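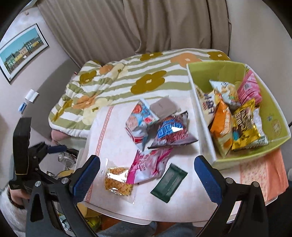

Heating one room instead of the house

Our gas ducted system was installed by the previous owners and it heats everything or nothing. There are six outlets on a single zone, two of them in rooms we close up from June to September. Last winter's bill covered the lot, including the hallway, and I decided to spend this one measuring what happens if the ducted unit stays off and we heat the person first and the room second.

The idea is old. Japan has the kotatsu, a low table with a quilt over the frame and a heater fixed underneath, and plenty of other places have had some version with a brazier. The physics is simple enough. A seated adult gives off something near the output of an old incandescent globe, and a quilt slows the loss of that heat and of whatever the element adds. The volume of air being heated is very small compared with a living room under a high ceiling.

Method

I used a plug-in energy meter on the electric side and read the gas meter by hand at 7 am. The loggers are two Avov units, one on the bookshelf at head height and one at ankle height near the skirting board. They disagreed with each other out of the box, so I left them side by side overnight and applied the offset in the spreadsheet. The Avov app will export a CSV but it writes the time in UTC regardless of the phone setting, which cost me an evening.

The spreadsheet has 2138 usable rows. I threw out the ones from the Sunday when the back door was propped open to get a wardrobe through.

What the numbers say

Room air temperature was lower, as expected. The ankle logger fell further than the shelf logger, and the gap between them widened after dark. That points to the floor. The house is on stumps with no insulation under the boards, and cold air comes up along the skirting wherever the quad has pulled away.

Electricity went up and gas went down by a good deal more. I am not going to quote a percentage from part of one winter, particularly one with a mild fortnight in the middle of it. Comfort at the table was fine. Comfort while walking to the kettle was poor, and we both took to wearing ugg boots inside.

Draughts

Merike Baranauskienė left a long comment on my last post arguing that I should have sealed the house before touching the heating. She is right about the order. I have since done the skirting in the front room with gap filler and put a Staltgate brush seal on the laundry door. The seal is decent — the screws supplied with it are not, and two heads stripped going into hardwood. Drill a pilot hole.

The chimney is still open. I have a quote for a damper and am sitting on it.

Still to do

Underfloor batts, once it is dry enough to crawl about under there. The access hatch is on the low side of the block and the clearance at the front is tight, so I may end up paying someone for that half. I will also move the ankle logger away from the skirting, as it is probably reading the wall more than the room. The loggers stay in until December so there is a warm-weather baseline to compare against.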